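About us

Hi, I'm Mizanur Khondokar, and I run the recording side of things at Usumcombe. If you've landed on this page you probably want to know what we do all day, so I'll try to tell you the way I tell my aunt when she calls.

We collect examples for robots to learn from. A person steers a robot arm through a small job, like picking something up and setting it down someplace else, and we save everything the arm did along with everything the cameras saw. Then that same person does it again. And again! A finished batch for one job is 400 tries, and by then whoever was driving can pretty much do it in their sleep (please don't, the arms are expensive).

We got going in March in one half of a shared office in Humunstead, with 2 arms, a folding table and a kettle. Now we have 4 arms, proper tables and the same kettle. Our customers are mostly small teams building learning systems who would like good recordings and don't have the people or the patience to make them. Katayama was the first one to take a chance on us, and Plusetti came along soon after with a list of kitchen jobs so long we had to print it on two sheets.
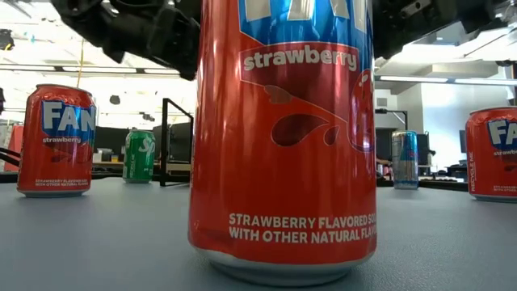

The thing I get asked about most is why we're so fussy. Well, a learning system copies what it's shown. If every try starts with the arm in the same spot and the target in the same spot, it learns that one spot and gets lost the minute you nudge something. So we move things between tries. We swap what stands next to what, we change who's driving, and sometimes we leave the background as messy as it happens to be that day. Groceries are great for this – they're cheap, they come in all sorts of shapes, and the corner store is a short walk away.

We keep the misses too. A fumbled grab gets a label saying so, and it goes in its own folder with a note about what went wrong. Early on I threw those away, which I still regret, as Katayama asked for them about a week later and we had to spend a whole afternoon fumbling on purpose. It's much harder than you'd think!

Every recording gets watched by somebody who wasn't driving. They check that the cameras and the arm agree on the time, that the label matches the job, and that the try ends where it's supposed to. If fewer than 95 percent of a batch gets through that check, we do the batch over and the customer doesn't pay for the extra work. We've had to do it, and it stings, but I'd much prefer that to sending out something we wouldn't use ourselves.

You don't need a robotics background to drive for us. We've had good luck with people who knit, people who play video games and one former cake decorator who was better than me by lunchtime on her first day. Training is paid and starts with the easy stuff, one object and lots of room. Shifts are short, because your hands get tired and tired hands make sloppy recordings.

If you have a job you'd like recorded, or you'd like to come by and try an arm for yourself, use the contact form and tell us a little about it. I read all of those myself, usually with the first coffee of the day.

Page last updated 3 Nov 2018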